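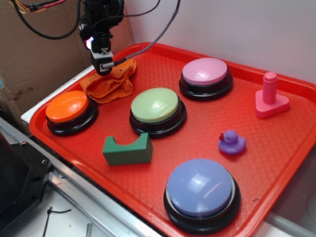

赤いトレイの上のオレンジ色の布とグリッパー。ボタン、アヒル、ボルトも同じトレイに。

Tremola 把持計画ソフトウェア

Tremolaは、形も硬さもばらばらな物が並ぶ作業台のための把持計画ソフトウェアです。丸いボタンのような硬い物と、くしゃっとした布のような柔らかい物を、ひとつの計画器でまとめて扱えます。設定ファイルを物ごとに切り替える必要はもうありません!

布はとにかく手ごわい相手です。毎回しわの形が変わるうえ、どこが「端」なのかもはっきりしません。Tremolaは輪郭のモデルを持たず、盛り上がりの高さと指の開き幅から候補を出します。1回の計画で出る候補は最大240点。そこから腕の姿勢に無理のないものを選び、接触の直前まで順位を更新し続けます。この更新の様子をビューアで眺めるのが、開発チームでもいちばん人気の時間です。

つやのある表面の反射にも対応しました。ドーム形のボタンに白く光が映り込むと深度が抜けやすいのですが、新しい補完フィルタKomuddenが周囲の面から穴を埋めてくれます。固定カメラ2台までの入力に対応し、1台だけでも動作します。

主な仕様
計画器:Tremola Core
深度補完:Komudden(標準で有効)
候補点数:1回の計画につき最大240点
カメラ入力:固定式、最大2台
ログ保存:3,000試行まで(超過分は古い順に上書き)
付属の物体セット定義:935種近く
記録再生ツール:Grindstead(同梱)

Grindsteadでは、保存した試行をコマ送りで再生しながら、選ばれなかった候補も重ねて表示できます。しきい値を変えて同じ試行を計画し直すこともできるので、調整がぐっと楽しくなりますよ。

4月の更新で、細長い物を立てて置いたときの候補の偏りを修正しました。旧版のログはそのまま読み込めます。ただし物体セット定義は、付属の変換コマンドを一度通してからお使いください。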